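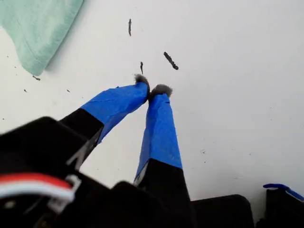 Figure 9.1 Blue painter's tape around two gripper fingers. Note the creases.

Chapter 9
Why Fabric Wrinkles

I own one linen jacket, and I love it, and it looks like a paper bag by the time I've driven from Etstead to Noldale. My old polyester raincoat has lived in a ball in the trunk since January and I can put it on right now and walk into a meeting. Same car, same careless owner. So what's going on in there?

You already have most of what you need to answer that. In Chapter 7 we pulled fibers apart and looked at the long chain molecules inside, and in Chapter 8 we twisted those fibers into yarn. Now we get to bend things, which I think is the fun part (my students in McGrath 23 will tell you I say this about every chapter).

Start with a bend. Fold any sheet of material and the outside of the fold has to stretch while the inside gets squeezed. Let go, and one of two things happens. Either the material springs back, or some of it stays where you put it. A wrinkle is a bend that stayed.
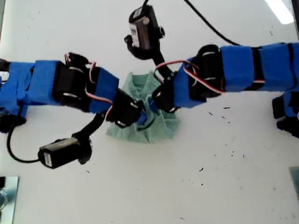

Figure 9.2 Green cloth, crumpled, with a gripper at work in the middle of it.

Cotton and linen are both mostly cellulose, and the chains in cellulose are held side by side by hydrogen bonds. Those are weak bonds, much weaker than the ones running along the chain itself, but there are an awful lot of them. Bend the fiber hard enough and some let go. The chains slide a little, and then the bonds form again in the new position – and now the fiber is perfectly comfortable being bent! It has no particular reason to go back.

Water makes this easier. A water molecule can slip in between two chains and take up the bonding spots, so the chains move more freely. That's why a shirt left damp in the washer comes out so badly creased, and it's also why a steam iron works so well. Moisture and heat loosen things up, the iron presses the chains into a flat arrangement, and drying locks them there. We'll come back to ironing in Section 9.4, with more about temperature than you probably want.
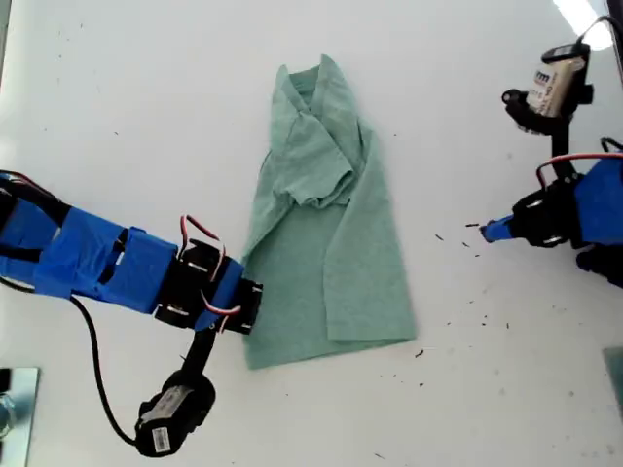

From the Dorkivier Open Textbook of Fibers and Fabrics
Chapter text revised 19 May 2026

A note on words before we go on. People use "wrinkle" and "crease" as if they meant the same thing, and at home I do too. In this book a crease is a fold somebody wanted, like the one down the front of dress pants, and a wrinkle is one they didn't. The physics doesn't care which is which. A folded T-shirt will pick up both, and you'd be hard pressed to tell them apart under a microscope.

Fiber isn't the whole story, either. Yarn twist matters, and so does how the yarns are put together. Most T-shirts are knit, so the yarn runs in loops, and loops can shift and give when the fabric is bent. A plain woven cotton has far less room to move, so more of the bending lands on the fibers themselves. Keep that in mind for Problem 6, which trips up almost everyone.

Before you read Section 9.1, go find two pieces of clothing, one cotton and one polyester, both clean and dry. Squeeze a corner of each in your fist while you count to 23, then lay them flat and watch. Write down what you see right away and again after 9 minutes. Check the care labels too, and copy the fiber content into your notebook, blends included. You'll want those numbers for the table at the end of Section 9.2.

9.1 Bending a Single Fiber

Let's shrink the problem down to one fiber, clamped at one end and pushed sideways at the other.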